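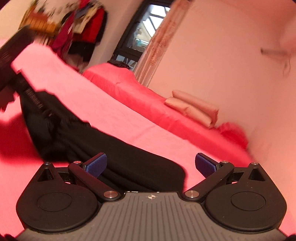
Bright pink across the bed. Strong stuff, and more of it about this summer than you'd think.

PINK, AND PLENTY OF IT
Words: Ottilie Baumgartner
1 July 2023

White bedding had a long run. Hotels did it, then everyone's sister did it, and for years you couldn't buy a duvet cover in anything louder than oatmeal. Then I spent a fortnight ringing round shops for this piece and kept hearing the same word. Pink. Not blush, not "plaster". Proper pink, the sort you'd find on a stick of rock.

Lachance, the bedding shop off the market square, has given its whole front window to it. Went in on a wet morning, came out with a flat sheet I hadn't planned on. £21, reduced, no regrets so far. The girl on the till said the hot shades go first and the pale ones hang about until the sale. She had 3 left in a double. Two by the time I'd paid.

So, how to live with it.

Start with the light. A strong pink in a north-facing room goes a bit mauve by teatime, and in full sun it throws itself up the walls. Mine turned the ceiling peach. Quite liked it. My husband less so, he says it's like sleeping in a prawn. Take a pillowcase home first and leave it on the bed for a whole day, lamps on as well.

Then the cloth. Cotton percale keeps the colour flat and crisp. Sateen gives it a sheen, and a sheen on hot pink is a lot of bed. Linen softens the whole thing and is the one I'd spend money on. Anby do a washed linen set at £241, which made me sit down, but the seams are lovely and the buttons are sewn on like they mean it. Rundero's cotton throw is £100 and big enough to hang right down both sides of a double. That's what you want if you're not ready for pink sheets. Off it comes when your mother visits.

Washing. Read the label, obviously. First wash on its own, cool, inside out, nothing pale anywhere near it. I forgot a vest. It's a pink vest now. Keep it off the line in strong sun or you'll get a faded stripe along the fold, and theres no getting that back.

What goes with it? Brown, oddly. Old wood, a tan blanket, a basket. Mustard if you're brave. Red if you're braver, and it does work, I've seen it done in a tiny attic room with red gingham pillows. Grey I'd leave alone, it makes the pink look cross. Flaltine's paint cards have a muddy green that sits next to it beautifully, I've had the card propped on the bedside table for a week and stil haven't bought the tin.

And ironing? No. Pull it straight while it's warm from the dryer, shake, done. A few creases look better on a colour like this anyway.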